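Garment Care and Folding: Residence Hall Gallery

The Purkudano Residence provides furnished rooms for long-stay guests and maintains a laundry and linen service on the ground floor. The pages in this gallery accompany the printed housekeeping guide issued to each guest on arrival. They concern the handling of personal clothing after laundering, with particular attention to garments that do not stack easily: hooded tops, long-sleeved knits and items with a bold printed or woven pattern.

Guests are asked to fold clothing on the bed. The writing desks supplied with the rooms are too narrow for the purpose, and the floor should not be used. The bed should first be made with a clean sheet, drawn tight at the corners, so that the garment can be turned without catching. A plain or lightly patterned sheet is suitable. The bedspread should be removed and placed over the chair.

Before folding, the following points should be observed.

Fasten zippers and snaps. Drawstrings should be evened at both ends and tucked inside the hood.

Check the cuffs and the inside of the hood for dampness. These parts dry last. A garment that is still damp should be returned to the drying room, which is open until 9 in the evening.

Remove lint with the brush kept in the top drawer of the wardrobe. Adhesive rollers are available at the linen counter.

Lay the garment face down and smooth it from the center outward. On striped fabric the lines serve as a guide. When the vertical stripes run parallel to the edge of the bed, the body of the garment is straight and the first fold may be made.

Sleeves are folded across the back, one at a time, and turned down at the shoulder. The hood is laid flat over the sleeves. The lower hem is then brought up in 2 even turns so that the finished piece fits the wardrobe shelf. Guests who prefer to hang hooded tops may request wide hangers from the linen counter. Narrow wire hangers leave marks at the shoulder and are no longer supplied.

White fabric with black stripes requires separate mention. Such garments should be washed in cool water with similar items and removed from the machine promptly. They should not be left in the basket overnight. The Buzatu laundry powder stocked in the machine room is measured for a full load, and half the stated amount is sufficient for 3 or 4 light garments.

Black-and-white striped garment on the bed, with the fabric still loose and the hood bunched.

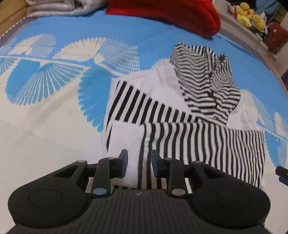
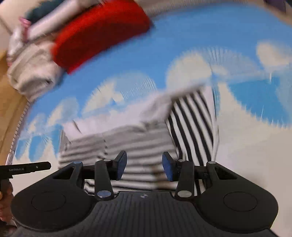
Clothing that has been folded should be placed on the shelf with the rounded edge facing outward. Heavier pieces belong at the bottom of the stack. Stacks should not exceed the height of the shelf divider, as the wardrobe doors in the older rooms close against the shelf and will crease anything that projects beyond it. The wardrobes in the Tesen wing are deeper and accept a wider fold; guests in that wing may omit the second turn of the hem.

Bed linen is exchanged weekly. Used sheets should be left in the cloth bag provided, separate from personal clothing. Items sent down with the linen by mistake are held at the counter and may be claimed on presentation of the room key. The residence processed 1222 bags of linen during the past year, and unmarked clothing was found in a considerable number of them. Name tapes may be ordered at the counter and are attached by the Juvus mending service, which collects on Sunday. Mending and small alterations are charged to the room account.

Storage for out-of-season clothing is available in the lower corridor, where nearly 700 lockers have been fitted. Garments must be clean and fully dry before they are stored. Cedar blocks are permitted. Mothballs and scented sachets are not. The key should be signed for at the counter and returned at the end of the stay.

Further gallery pages cover bed linen, towels and the care of wool.

Contact the Linen Counter | Copyright Purkudano Residence. All rights reserved. | Back to top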